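Learning to read my grandmother's knitting letters

2023-05-12

Print this post | E-mail to a friend

I have been meaning to write about the letters for months now, ever since I mentioned them in passing and three of you wrote to ask what on earth I was talking about (hello, and sorry it has taken me so long). So put the kettle on, because I can't tell this one quickly.

My grandmother had a pen friend for most of her adult life, a woman called Chiyo Hosoda, and the two of them wrote to each other almost entirely about knitting. They never met. They were put in touch through the back pages of a pattern magazine, in the days when people happily printed their full address for anyone to see, and they simply never stopped. When my mother cleared the house in Clavham there were 780 letters in the bottom of the airing cupboard, done up in bundles with odds and ends of wool, and because I am the only one in the family who knits, they came to me.

I had imagined I'd sit down one wet weekend and read them straight through. What a hope! For one thing, Chiyo's handwriting is tiny and leans so far over that it is nearly lying down. For another, the two of them had built up a sort of private language. They began with proper pattern abbreviations, the ones you would find in any book, but as the years went on they made up their own. A little drawing of a gate means a rib. "Do the Tuppence" is a way of turning a heel, and I had to knit four heels before I was sure which one. "As for the bad aunt" cropped up again and again and I was really rather worried about this aunt until I found the letter that explained she was a cardigan.

So reading them has meant knitting them, more or less. I go along with a letter in one hand until I come to something I don't understand, and then I have to cast on and find out. It is very slow. I've been at it since November and I have got through 26 of them properly, by which I mean that I could sit down with you and tell you what every line was about. At this rate I shall be a very old lady indeed by the time I reach the end, and I find I don't mind that a bit.

What I love is how much of their lives gets in round the edges. Chiyo will be in the middle of explaining how to pick up stitches round a neckband and then there'll be half a sentence about her son starting school, and off she goes again with the neckband. I have read that one a dozen times. My grandmother's side is missing of course (her letters are wherever Chiyo's family put them, if they kept them) so I only ever hear her in the replies. "I am sorry about the roof." "You are right to be cross with her, but I think you should still send the mittens." I knew nothing about a roof. My mother thinks she knows who the mittens were for but won't tell me!

There was one hat in particular that nearly finished me off. It has a band of little stars, and the letter says only to "work the stars as we agreed", which was no doubt perfectly clear to the two people who had agreed it. I tried it in Feltska, which is my usual yarn and very forgiving, and got something like a row of squashed beetles. I tried it again on smaller needles. Squashed ants. In the end I took it along to Kwabena Eshun at the wool shop, and he turned the page sideways, looked at it for quite a long time and asked whether she might have been left-handed. Well! I rang my mother from the pavement outside. My grandmother was not left-handed, but there is a line in one of the early letters where Chiyo says she has "written it my way round this time, please forgive", and I had taken it to be about the paper. I went home, worked the whole band from the other direction, and there they were, stars.

I wore the hat to the post office, though it was far too warm for it.

Quite a few of the letters have suffered over the years. The airing cupboard kept them dry, but the oldest sheets have gone soft along the folds and a couple came apart as I opened them, which made me feel dreadful. I now read them flat on the table with clean hands and no tea within reach, and I copy each one out into a big notebook as I go so that the real one can be put away again. I am using a Masska notebook because the pages take ink without it coming through, and I'm already most of the way down the first one.

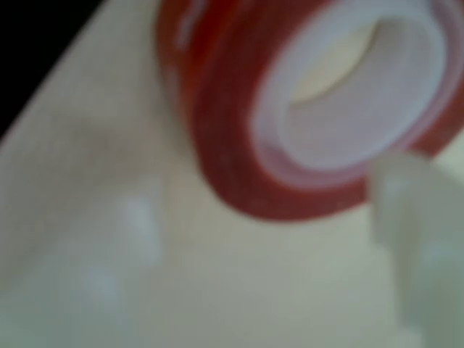
Keeping track of which letters have been copied turned out to need a system, and I am not a person who has systems. I started with slips of paper, which fell out. Then I tried pencil ticks on the bundles, which I couldn't find again under the wool. What I do now is put each finished letter in its own plain envelope, with the number of the notebook page on the front and a bit of red tape across the corner, so that I can see from the other side of the room what has been done. I like a good strong brick red for it, the sort you can't possibly overlook. The tape never touches the letters themselves, before anybody writes in! It only ever goes on the envelopes, and they can be replaced for pennies.

The next one in the pile is long, five sheets both sides, and as far as I can tell it is all about a pair of gloves in a yarn called Sosa, which I have never come across. Chiyo says it is "the blue of a cold plate" and that my grandmother must not on any account wash it with soap. If any of you have a ball of it hiding in your stash, or even just a label, I would dearly love to hear from you. I only want to know how thick it was. I can manage the gloves from there, I think, though there is a drawing of a fish beside the thumb instructions and so far I have no idea what the fish means.

I'll put the star chart up once I have drawn it out neatly, both ways round, for those who asked.

14 comments | 2 shares

Print this post | E-mail to a friend

Recent posts
The bad aunt, finished at last
What to do with half a ball of everything
Moths: a progress report
3,000 metres of grey, and why I bought it
Soup for people who are busy knitting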